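Talk notes: The bathroom counter, and why yours fills up
Rosario Fabbri, September 27, 2024

OK, hello, thanks for coming out on a Friday. (Wait for the door to close. Phone off!) 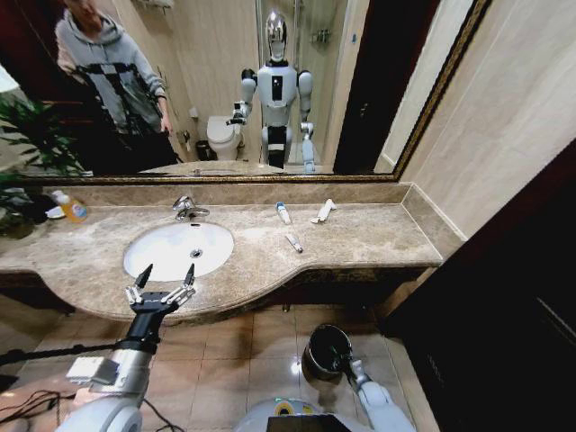

So I've been helping people sort out their bathrooms for a good while now, and I always start in the same place – the flat bit next to the sink. Kitchens get all the attention, closets get whole TV shows, and meanwhile everybody's standing at a crowded counter at seven in the morning trying to find the cap to something.

Ask the room: who has something next to their sink right now that they couldn't name? Hands up. Give them a second, they always laugh and then the hands go up slowly.

Let's do the small stuff first. Look at the little white things to the right of the basin, just lying there. One tube has a blue cap, fine, that gives me something to go on. The other two? From where I'm standing they're white, they're small, and I'd have to pick them up to know. That is my whole complaint about bathrooms! So much of what we keep in there comes in a white tube, and once it's lying down you can't tell your toothpaste from your foot cream. (Tell the foot cream story if they seem up for it. Keep it short.)

My fix is boring and it works. Stand tubes up in a cup, caps down. If it won't stand in the cup it goes in the drawer. I use an old jelly glass at home and I've had it longer than my car.

Now the pump bottle at the far left, orange liquid, white top. I'm a fan of a pump bottle staying out. You want it when your hands are a mess and you can't be opening cabinets. But have a look at where it is – tucked in behind the leaves of that plant. I do love a plant in a bathroom, I have two, but if you have to reach through the greenery every time you want a squirt of something, one of them should move over. Swap them and see how it feels for a week.

Marble. People get very excited about marble and then they get nervous about it. This beige and brown sort of pattern is forgiving to look at, so drips and smudges don't jump out at you the way they would on plain white. Trouble is, they're still there. Wipe down with a soft cloth and plain soapy water, then dry it. No vinegar, please, no lemon, I don't care what your aunt said. I ruined a very nice shelf in my first apartment with vinegar and I still think about it.

(Pause, drink some water.)

The front edge. See how the counter swells out under the basin and then narrows off to the right? Very pretty, and it gives the sink some room. It also means the right side is shallower, and the shallower bit is where things get parked, and then knocked off. I had a client, lovely woman, who lost 300 dollars' worth of face cream onto a tile floor in one go. Elbow. So on a curved counter I say keep the narrow end for one low thing, a dish maybe, and put nothing tall there at all.

Behind the faucet – people forget there's a behind. Old toothbrush, once a week, all the way around the base. With a single lever like that one you've got less to clean around than with two separate handles, so you're ahead already.

The mirror. A big one doubles everything, and I mean everything. Three little white things look like six. You also get the toilet in it, lid down, thank you very much, and the little dark bin on the floor beside it. So when you've tidied, check the reflection as well as the counter, that's where you'll catch the towel you dropped. And with a dark, gilded frame, spray your cloth and leave the frame alone. Cleaner runs down the glass, sits in the bottom edge and takes the finish off over time.

Quick word on budgets, somebody always asks. I did my own bathroom in June for 32 dollars. Two drawer trays, a hook, a dish for rings and a new bath mat that I didn't strictly need. You can spend 2000 if you want to, I've seen it done, and the counter was full again before Thanksgiving.

Homework, if you'll put up with homework: tonight, take everything off, wipe, dry, and put back only what you used today. The rest goes in a shoebox under the sink. Whatever's still in the box in a month, you can decide about then.

(Questions. If they ask about grout, say I'll stay after. Do not start on grout. Sign-up sheet is on the table by the coffee, and take the leftover muffins home.)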